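Share 14 | Comments 6

Londel share house, Fultthorpe: bedroom and laundry walk-through, October
Checked by Gwendolyn Nguyen-Tran. Comments are mine unless initialled.

1. Smoke alarm, upstairs hall. PASS
Sounded on the test button. The sticker says the battery was changed, but the colour of the casing makes me wonder when anybody last had the cover off. Please write the month on it next time.

2. Smoke alarm, front bedroom. FAIL
Chirping. I was told it "only does that sometimes". Replace it.

3. Bedroom heater clearance. PASS, with doubts
One metre clear on all sides when I walked in at 10 a.m. I'd like to see it at ten at night in July. Vasco Figueiredo tells me the tenants have all read the sheet about drying clothes on heaters. I have read plenty of sheets too.

4. Clothes drying. SEE COMMENT
The agent's advice is to dry knits flat and away from heat. Fine as far as it goes. A jumper takes up a fair bit of bed, and I doubt many people give up their bed for a day and a half in winter. The hall rack is the real answer and there is one rack for the whole house.

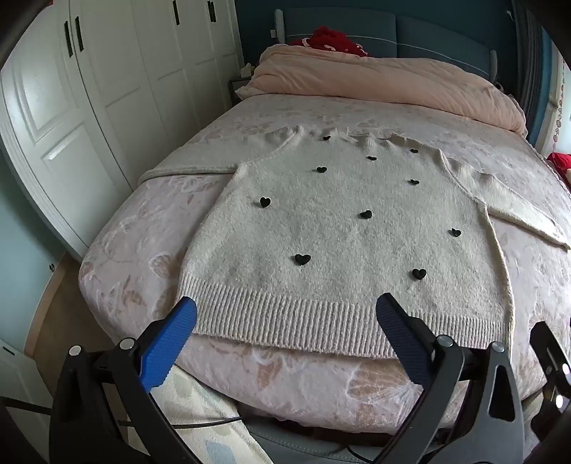
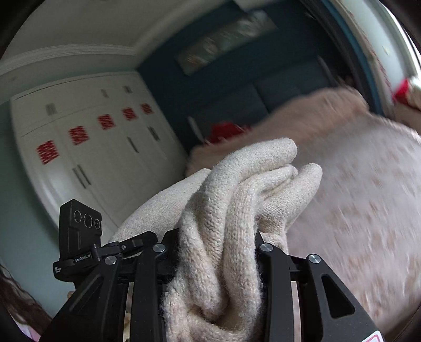

Cream knitwear, bedroom.

Ask the owner for a second rack. Margarida Marinho asked in autumn and got a fridge magnet with drying tips on it.

5. Dryer lint filter. FAIL
Packed solid. The Cunha unit has a light that is meant to come on when the filter needs clearing. It was off. I don't put much faith in lights. Clear it by hand after every load.

6. Dryer vent to outside. PASS
Flap moves freely. No nest this year.

7. Power boards. FAIL
Two plugged into each other behind the desk in the back bedroom. Removed while I was there. I expect they'll be back by tea time.

8. Electric blankets. NOT CHECKED
The one in the back bedroom carries tag 2206 but the register stops at 337, so either the tag came from another house or the register is fiction. Not to be used until Mechthild Frei sorts out which.

9. Window latches. PASS
Stiff, but they open from inside without a key. The new "child safe" latch in the front room beat me for a full minute. I'm 58 and had my glasses on.

10. Exit path, stairs and back door. PASS
Clear. Shoes had been lined up very neatly, which makes me think word got round.

Re-check items 2, 5, 7 and 8 within 7 days. Item 4 stays open until the rack turns up.

6 comments

Gadisa Birhane: Item 2 replaced. It was the battery door, not the alarm.

Gwendolyn N-T: Then test it again tomorrow and tell me.

Margarida Marinho: I still have the magnet if anybody wants it.

Show 3 more comments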